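Drink-sorting robot draws visitors at Lasville open day

A two-armed robot that moves drinks between serving trays was on show at the Plolby hall in Lasville in January, as part of the Clindetti open day.

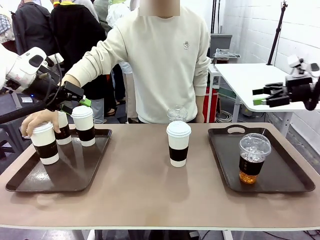 Page last updated: January, 15:40

The task is to put the hot-drink cups on one tray and the iced tea on the other. Staff change the layout by hand between rounds. Organisers said 1021 people came through the doors.
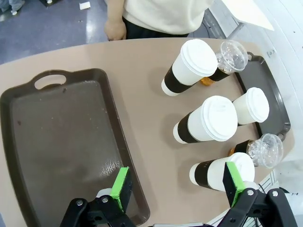 Trajkovski said the lids were the hard part, and that a firmer grip would not help much with paper cups.

Visitors could ask questions after each round. Clindetti plans 2 more open days this year, with entry free at both. 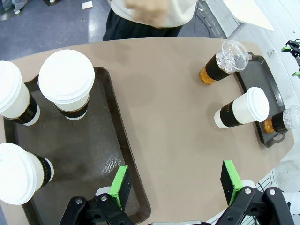

Cups on both trays at the Lasville open day.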